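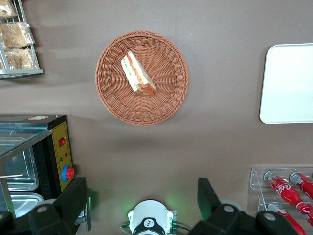

Visit report: Drovar heat treatment and testing works
12/08/2022

The Drovar works handles contract heat treatment of carbon and low-alloy steels, with a small mechanical testing laboratory attached. Our group was taken through by Kaja Rozīte, process metallurgist, and Kamarul Lubis, who runs the laboratory. The tour began at goods inward and followed the direction of material flow.

Goods inward
Each batch is checked against its mill certificate before it is racked. Where the certificate is missing, a sample is cut and sent for spectrographic analysis. Lubis said the most frequent discrepancy is carbon content at the low edge of the specified range, which lowers the hardness obtainable after quenching and is usually noticed by the customer only after machining.

Furnace hall
There are 2 sealed quench furnaces and a row of older pit furnaces for long shafts. The sealed units run an endothermic atmosphere with the carbon potential controlled by oxygen probe. Shim stock tests are still done as a cross-check. Rozīte prefers them to the probe reading after any burnout cycle, as a sooted probe will drift while continuing to give a plausible number.

Parts are austenitised, held for a time set by the thickest section, and quenched into agitated oil. The questions from our side were mostly on distortion. The answer was that fixturing and residual stress from prior machining account for more movement than the quench itself. Long shafts are hung vertically for this reason, and some customers have been persuaded to add a stress relief before final turning.

Tempering follows promptly. As-quenched martensite is hard and carries high internal stress, and crack-sensitive grades are not left standing at room temperature between operations. Grades susceptible to temper embrittlement are kept out of the range between 300 and 400 degrees Celsius, and this is written on the job card in red. Zane Laur asked whether the range was adjusted for silicon-bearing steels. It is, case by case.

Laboratory
Hardness is taken on the Rockwell C scale for through-hardened parts and by Vickers microhardness traverse for case-hardened ones. The traverse we watched was on a carburised gear tooth, mounted in resin and polished. Case depth is reported at 550 HV. Etched sections are examined for retained austenite, grain boundary carbides and decarburisation at the surface.

The tensile frame, a Rultano unit, was out of service awaiting a load cell. Charpy testing was running. Specimens are held in a chilled bath at minus 30 degrees and must be broken within five seconds of removal. Baiba Toom timed several and all were inside the limit. Fracture faces are kept with the report – a practice our own laboratory could adopt, given the number of queries we receive on percentage crystallinity.

Items to follow up
Rozīte will send the fixture drawings for long shafts. Siiri Adomaitis is to ask Lubis for the etching procedure used on the carburised samples. Laur will check our tempering cards against the Drovar format.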